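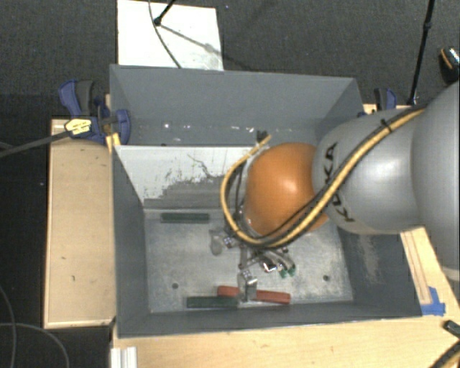 Planning the next bin cell: where the money goes

I have been putting together the equipment list for a second bin-picking cell, and the first draft was wrong in the usual direction. It had an arm, a gripper, a controller and a lump sum called "other." On the first cell, "other" ended up larger than the gripper line. This time I broke it out before asking anyone for a price.

The arm

The KUKA stays where it is. The question for the second cell is whether to match it or go smaller. Matching means one set of spare parts, one programming environment and one set of habits. Going smaller saves on purchase price and floor space, but the reach over a deep bin is the limiting figure. Wrist clearance matters more than payload for us. The bars we handle are light, and the trouble starts when the hand has to get down near a wall with the last link still above the rim.

I asked for two quotes, one from Lemell for a matching arm and one from Horach for a smaller model with a shorter lead time. Lemell is quoting 6 weeks. Horach says 4, with the controller shipped separately. I have left both in the sheet until the reach study is done.

Gripper and fingers

Fingers are consumables and should be budgeted that way. I had them under capital last time, so every replacement needed its own approval. The new plan has a starting set plus five spare sets in the operating budget. The fiducial markers go on the same line. They are cheap to print, but remounting and recalibrating takes time, and that time needs to be charged somewhere.

Fittings and tubing are a separate line, as is a box of spare fittings in each size we use. Ordering these one at a time costs more in shipping than in parts.

Cables

This was the most underestimated item. A cable that runs along the outside of an arm needs enough slack for the full wrist range and must not snag at either end of it. Cable ties are fine while the routing is still changing. For the second cell I have priced a proper dress pack from Seppälä, with a tie-and-loop version as the fallback if the total runs over. The dress pack costs more than I would like for what it is. Against that, I have set the hours spent rerouting over the past year, and the two numbers are close.

Bin, table and holding

A painted bin is cheap and wears visibly. Scuffed metal also changes how the floor reflects light, so I now list a spare bin along with the first one and plan to swap them on a schedule. The partition wears faster than the bin does, particularly along its lower edge, and should be ordered in pairs.

Clamps work well for holding a bin to a wooden table. They let you move things, and in the early months you will move things. They do take up room at the corners, so allow for that in the collision model. I have kept clamps in the plan for the first phase and put a bolted fixture plate in the second, to be bought only once the layout has been left alone for a while.

Stands and lighting

Get stands with more adjustment than you think you need. I have also put in a modest amount for floor cable covers.

Software and tracking

The sheet lives in Plotbridge, mainly so that lead times and dependencies show up on one chart. It handles phased purchases well and currency conversion badly. I enter the converted amounts by hand and note the rate in the comment field.

Contingency

I used a flat percentage last time. The new version attaches contingency to individual lines: none on the arm, a little on the gripper, a lot on cables and mounting. The total is slightly lower than the flat method gave and I trust it more.

Still open: the reach study, a price for the guarding, and whether the second cell can share the existing air supply. The draft goes in for review in July.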